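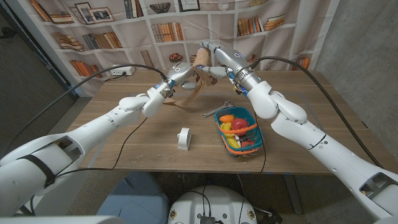
Packing bench, light wooden top. Kraft paper and cardboard roll, see item 9.

Leker Storage and Packing, Nitidcombe building
Walk-through safety checklist, ground floor and loading side
Date: May 12, 2018
Inspected by: Terence Hartley
Copy to: Sheldon Després, Dunne office

Marks used: OK, FIX (needs work, can wait for the normal repair round), NOW (dealt with before work starts again), N/A.

EXITS AND WALKWAYS

1. Exit doors open fully from inside without a key. OK
Front and side doors both fine. The side door drags on the mat when the mat is wet. Mat turned around for now.

2. Exit signs lit. FIX
Sign over the side door flickers. Tube on order with Fodton.

3. Main walkway clear to the painted lines. NOW
Two pallets of flat boxes were standing over the line next to the stairs. Moved while I was there. This was written up last time too. The flat boxes come in on the early truck and get left where the jack stops. They need a marked place of their own. I suggest the bay where the old shelving was.

4. Floor free of holes, loose tape and spills. FIX
Floor tape lifting by the scale. Old tape has to come off before new goes down, or it will lift again in a month.

5. Stairs and handrail. OK
Handrail bracket tightened since last visit.

FIRE

6. Extinguishers in place, pin and seal intact, gauge in the green. OK
The one by the loading door has a coat hook beside it, and there was a coat over the extinguisher. Take the hook down.

7. Sprinkler heads clear of stacked goods. FIX
Top layer in row 4 is too high. Take one layer off. Row 4 is the only one with this problem, and it's where the light, bulky stock goes, so people stack it up without thinking about it. A line painted on the upright would help.

8. Alarm panel shows no faults. OK

9. Paper and cardboard at the packing benches. FIX
Only what is needed for the shift should be on or under a bench. Spare rolls of kraft go back in the cage. I found spare rolls pushed up against the baseboard heater behind the end bench. Heater was off for the season, but it will be on again in the fall and the rolls will still be there if nobody makes a habit of moving them. Offcuts go in the lidded bin, and the bin gets emptied at the end of the day. Empty cardboard cores can go in the same bin.

ELECTRICAL

10. Cords and plugs in good shape. FIX
Tape gun charger has a cracked plug. Tagged and taken out of use. Sheldon, please order a new charger, not just a plug.

11. No extension cords used as permanent wiring. FIX
The fan in the label room is still on an extension cord. An outlet was promised on that wall. Please let me have a date.

12. Electrical panel door closed and clear space in front. OK
Much better than before. The yellow box on the floor seems to be working.

LIFTING AND RACKING

13. Load signs on racks readable. FIX
Sign on the first rack says 1,000 pounds per level. The sign on the rack behind it has been rubbed away. Do not guess from the rack next to it, they were bought from different places. Look up the paperwork and put up a new sign.

14. Uprights straight, pins in, no new dents. OK
Old dent on the corner upright has not changed. Measured and noted in the rack book.

15. Pallet jack brakes and wheels. OK
Jack number 343 pulls to the left when empty. Still safe to use. Have the wheel looked at during the next service.

16. Heavy cartons labeled. FIX
Anything over 40 pounds gets the orange sticker on two sides. Most cartons had it on the top only, where it can't be seen once they are stacked.

HAND TOOLS AND FIRST AID

17. Box knives are the self-closing kind. NOW
One old fixed-blade knife in the drawer of the middle bench. Removed. If it belongs to somebody, they can ask me for it and take it home.

18. First aid kit stocked. FIX
Low on large bandages and out of eye wash. The list inside the lid is from the old kit and doesn't match what we buy now. New list to be taped in.

19. Gloves available in all sizes. OK
Plenty of large, not many small.

LOADING DOOR

20. Wheel chocks used. OK
Truck was chocked on arrival.

21. Dock plate edges. FIX
Left lip is bent up a little. Trip hazard when walking back empty-handed. Paint it yellow until it can be pressed flat.

22. Door sensor stops the door. OK
Tested with a box, door went back up.

Items carried over from the last visit: 3, 11.
Repairs to be signed off by Sheldon Després on the back of this sheet, with the item number beside each signature. Return the sheet to the Dunne office when items 2, 7, 13 and 21 are done.

T. Hartley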